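2018-07-05

> Is the Plimley shortstop worth a roster spot in January, or do we
> let his rights go back to Kumsa?

I'd keep him. He had 174 plate appearances after the trade and his walk rate held up the whole way. The $4,000 fee is due either way, so cutting him saves us nothing.

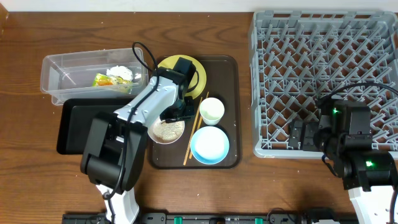

Kumsa will want a reliever back if we ask for more time. I would offer the lefty from the Prateck deal and stop there. We have 36 spots and two are open.

Contact the list owner | Back to top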